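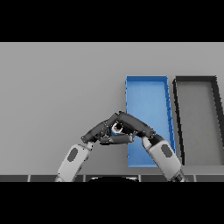 How does a robot pass something from one hand to the other?

Try this before you read any further. Find something small, like an eraser or a sock rolled into a ball. Hold it in your left hand. Now pass it to your right hand.

Easy! You probably didn't even have to think about it. Now do it again, very slowly, and pay attention to your fingers. Which hand moved first? When did your left hand start to let go? Did it wait until your right hand had a good hold?

A robot has to work out every bit of that, and the part of the robot that does the working out is its software. Software is the set of instructions that runs on a computer. A robot's motors can be as strong as you like, but without software they just sit there.

The people at Salledix write software for robots with two arms and two hands. One of their programs is called Matumari, and its favourite puzzle is the handover. That's the grown-up word for what you just did with your sock.

A pretend world for practising

Matumari does a lot of its practising in a simulation. A simulation is a bit like a video game that follows the rules of the real world. Things are heavy or light, they can slip, and if you drop them they fall down.

The practice world is very plain. There's a grey tabletop, a blue tray and a black tray, and a robot with white arms and dark hands. It has no wallpaper and no windows. Why would it? The computer has enough to do working out where all those fingers are!

"My daughter thought it was the most boring video game she had ever seen," says Marjatta Salminen, who leads the Matumari team. "Then she watched the hands pass something across, and she wanted to see it again and again."

If the robot drops something in a simulation, you press a button and start over. Nothing rolls under the fridge. The software can also keep practising all night while the people are home in bed. Last January the team let it run over a weekend, and when they came back it had tried the handover 3,929 times. Imagine passing a sock that many times!

Job one: Where is it?

Before a robot can pick something up, it has to know where the thing is. Programmers call this job perception.

You do it with your eyes and your brain. A robot often does it with a camera and a computer. The camera sends the computer a picture, but to a computer a picture is only a huge grid of coloured dots. The software has to sort out which dots belong to the tray, which belong to the table and which belong to the object it wants.

Here comes the tricky part. As soon as a hand closes around a small object, the fingers cover it up! When two hands are holding it, there are even more fingers in the way. You might see a bit of blue and a bit of white poking out and that's all.

So the software makes a good guess. It remembers where the object was a moment ago, it knows how the hands have moved, and it puts those clues together. You can test your own good guesser. Close your hand around an eraser. You can't see most of it, but you still know which way it's pointing, don't you?

Job two: What's the plan?

Next the software needs a plan, and this job is called (you guessed it) planning.

There are lots of ways to move an arm from one place to another. Some are short and neat. Some would bump the arm into the side of a tray. Some would bump one arm into the other arm, and robots do not say "Oops, sorry" and step back unless somebody has written software to make them do it.

The planner tries out many paths inside the computer before it sends the arms anywhere. It throws away the ones with crashes in them. From what's left, it picks one that is smooth and doesn't take too long.

Fingers make this much harder. Each finger has joints, the same as yours, and every joint can bend by a different amount. When two hands come together over a tray, the fingers have to fit around the object and around each other. Eino Laitinen writes the planning part of Matumari, and he keeps two wooden artist's hands on his desk. When the planner gets stuck he bends them into shape and tries to solve the puzzle himself.

"Sometimes I find an answer," he says. "Sometimes I just get the hands tangled and have to ask for help."

Job three: Squeeze, but not too much

Now the arms have to follow the plan, and the software that looks after this is called control. It sends messages to the motors over and over, very fast: a little further, a little more, slow down, stop.

Control has to look after squeezing too. Squeeze too softly and the object slips. Squeeze too hard and you could squash it — fine for a sock, terrible for a strawberry.

In a handover, for a short time, both hands are holding on. This is the most delicate moment of all. If one hand pulls left and the other pulls right, they end up having a tug-of-war! Matumari treats the two hands as a team. The hand that is giving doesn't loosen its grip until the hand that is taking has a firm hold. Then it lets go gently, finger by finger.

Slow it down and look

When a handover goes wrong, the programmers want to know why. They use a replay tool, which works like the pause and rewind buttons on a video, except that they can also turn the whole world around and peek at it from behind or underneath.

Archie Gunn built the replay tool. He likes to stop it right when the fingers meet and move forward one tiny step at a time. Once he found that a thumb was arriving too late. It was only a little bit late, but that was enough for the object to tip over every single time. One number in the software was wrong. He changed it, ran the practice again, and did a lap of the office with his arms in the air.

Your turn: be the software

You need a friend, a rolled-up sock and a blindfold.

One of you is the robot. Put the blindfold on and sit at a table. The other one is the software. Put the sock on the table, somewhere the robot can reach.

The software has to get the robot to pick up the sock with one hand and pass it to the other hand, using only words. The robot must do exactly what it's told and nothing extra. If the software says "move your hand left" and forgets to say "stop", keep going!

Swap over when you've done it. Who gave the clearest instructions? Did you need more words than you expected? Write your best set of instructions down, then try them on a grown-up.

Words to know

Software: the instructions that run on a computer.
Simulation: a pretend world inside a computer.
Perception: working out what is where.
Planning: choosing how to move.
Control: telling the motors what to do, moment by moment.
Handover: passing something from one hand to another.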